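Ticket 350: Entries feed drops dam and damsire for imported runners
Opened by: Ramiro Marín
Assigned to: Booker Yazzie
Opened: August 21, 2018
Status: Closed

Reported: The weekend entries page shows blank dam and damsire fields for 12 horses. All carry a foreign-bred suffix after the name. Sire, trainer and weight load normally. Domestic runners are not affected.

Checked first: The source file from the Hirnuma pedigree service is complete. Opened it by hand and found the dam of Tosberg present, with her sire on the next line. Cleared the page cache and reloaded. No change.

Second check: Ran the import again with logging on. The parser reads the suffix as part of the horse's name, fails to match the name in the pedigree table, and writes an empty record. No error is raised — the row counts as a success. 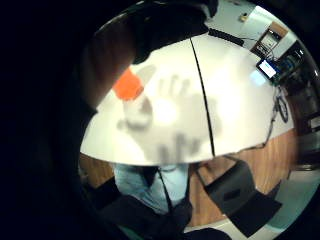
The sire field survives because it comes from the entries file itself, not the pedigree table. Stakes races pull from a separate feed and were correct throughout.

Fix: Added a step that strips the suffix before the lookup and puts it back for display. Reran the import for both race days. Of the 12 records, 10 filled in. The remaining 2, Ivach and Gallagher, had a double space in the name in the source file. The import now trims those too.

Left open: An empty pedigree match should raise a warning. Moved to its own ticket.

Related tickets
Sale price shown in wrong currency on yearling pages
Scratched horses still listed after final declarations
Post time off by one hour on overseas cards
Race distance missing from printed entries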